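# Front office, March

The shared office at Drotholm is getting new furniture this spring, and Petro Fedoruk is keeping track of what goes where. The room has been in use for 9 years. Most of the pieces came over from the Stonby office and were placed wherever there was a free wall.

Captions are by Rocío Lagos. Click any picture in the main album for the large version.
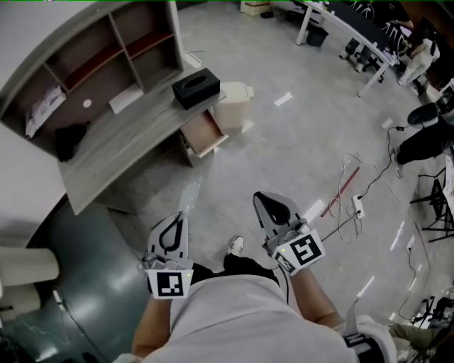
*The gray wood-grain desk with its hutch, drawer open. White trash bin beside it, cables and a power strip on the floor.*

The hutch has dark red backs in its open compartments, a color we couldn't match when we looked for a second one. Papers tend to collect there – anything left in it should be claimed before the end of the month. The desk is staying. Petro measured it twice and it fits the new layout if it goes along the window wall.

The white-legged table on the other side of the room is going to Herrera, who have space for it in their meeting room. Chairs are not part of that and will be sorted out separately.

Cabling is the bigger job. Kulteck quoted 600 for new floor outlets, and 2 of them would go near the desk so the power strips can be put away. Until then, please step over the cables and don't pull on them.

The full album has 17 pictures and is on the shared drive, in the folder called "Front office – before". Corrections to the captions go to Rocío.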